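Hi! I run the tester program at Nukell, and I'm looking for people to spend part of March putting our two-arm tabletop kit through its paces. It's called the Drunov, and we think it's close to ready for schools, hobby shops and small labs. Before we start shipping I want it in front of folks who didn't build it and won't be polite about it.

You don't need an engineering degree. If you can follow a furniture manual and you don't mind typing a command or two, you'll be fine (and if the typing part scares you, write to me anyway, we'll talk). I'd love a mix: teachers, tinkerers, people who fix bikes, people who knit.

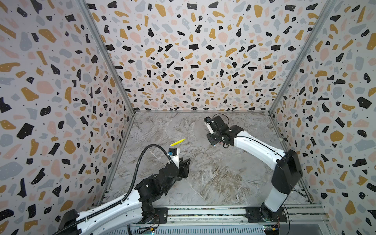
WHAT YOU'D BE DOING

Sessions run at our Indthorpe workshop, 14 people to a round, in pairs. You and your partner get a kit on a rail and a set of small jobs to work through: pick up a marker, pass it from one gripper to the other, set it down somewhere sensible. Sounds easy! Wait till you've tried it with the wrist turned the wrong way. You'll steer the arms by hand controls first, then record a few runs and let the kit play them back.

After each job you fill in a one-page sheet. I read every single one, including the margins, so please do scribble. What I most want to hear is where you got stuck, which step in the booklet made you say a bad word, and whether the cables got on your nerves.

We also have a separate morning for assembly, open to anyone who's already done a regular session. You'd start with the parts tray and our draft instructions and see how far you get before lunch. I'm not timing it, but I will be hovering. 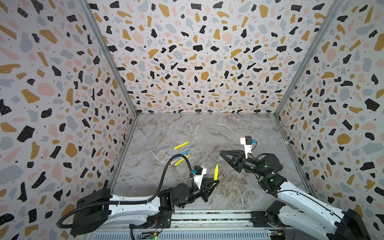

Handovers are the part of the test I care about most this round. Our last set of testers breezed through single-arm pickups and then got bogged down the moment both arms had to cooperate, and I'd like to know if the new booklet helps. We use ordinary desk stuff for it, so expect highlighters and markers lying at odd angles, sometimes one across another, and one arm holding a yellow highlighter upright while you work out how to bring the other gripper in from the side. The open-frame fingers take some getting used to. Bring patience, and maybe a snack.

THE PRACTICAL BITS

Each session is a Wednesday evening, doors at 6 p.m., and we wrap up by 9. You get $100 per session, paid the same night, plus tea, coffee and whatever's left in the cookie tin. You need to be 18 or over and okay with sitting at a bench for a couple of hours. Long sleeves need to be rolled up and long hair tied back.

We're upstairs from Eskildsen, the hardware store, in the brick building with 1954 over the door. There's an elevator around the back. Parking on the street is free after five.

HOW TO SIGN UP

Drop a note at the Eskildsen counter marked "Drunov testers", or call the workshop and ask for extension 2588. Tell me your name, which evenings you can't do, and the last thing you put together yourself. Shelves count. If this round fills up I'll keep you on the list for the next one unless you tell me not to.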